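ok so a few people asked what I've been up to since I went quiet in November. short version: fighting with the pose tracker for our hand-held gripper. long version is a thread, sorry

the tool I'm working on is called Grollia (Brahim Radwan named it, don't ask me). it takes the wrist video plus the IMU log and spits out a trajectory and a finger opening for every timestamp. simple on paper!!

first problem was blank tables. visual odometry loves texture, and a big pale surface gives it basically zilch to hold on to 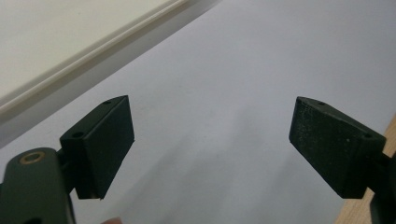

jaws open, nothing between them, and a whole lot of pale tabletop

on views like that the tracker grabs whatever it can find, and the speckles on the finger pad are super tempting. except the fingers ride along with the camera! so it locks on to them and tells you very confidently that you aren't moving

fix number one – mask the fingers before feature extraction. I'd been using one fixed mask, and that fell apart as soon as the jaws moved. now the mask follows the opening estimate, frame by frame

that one change took us from 41 lost-track segments down to 17 on my test set of 1166 clips. I did a little dance in the kitchen

fix number two was trusting the IMU more when the feature count drops. Estela Gaete had been telling me to do this for weeks and I kept saying "after the mask thing." she was right, it's 6 lines of code

what still bugs me is the opening estimate. I fit it from the finger edges, and a soft gray shadow on a white surface can look a lot like a dark edge if your threshold is lazy (mine was)

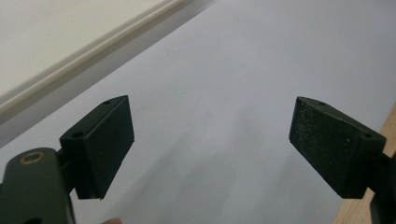 Brahim Radwan: can't you just paint the table? or throw a patterned mat on it and call it a day

ha, I could, and the numbers would look great, and then it'd fall over on the next plain desk. I want the software to cope with boring surfaces – so I'm fitting both fingers together now and tossing any edge that doesn't match the finger shape

next up is the replay viewer, so you can scrub through a clip and see exactly where the tracker gave up. Suvberg is the working name. it crashes if you scrub backwards, I'm on it

if you've dealt with low-texture tracking on wrist cameras, my replies are open. especially curious how you pick the point where you stop believing the video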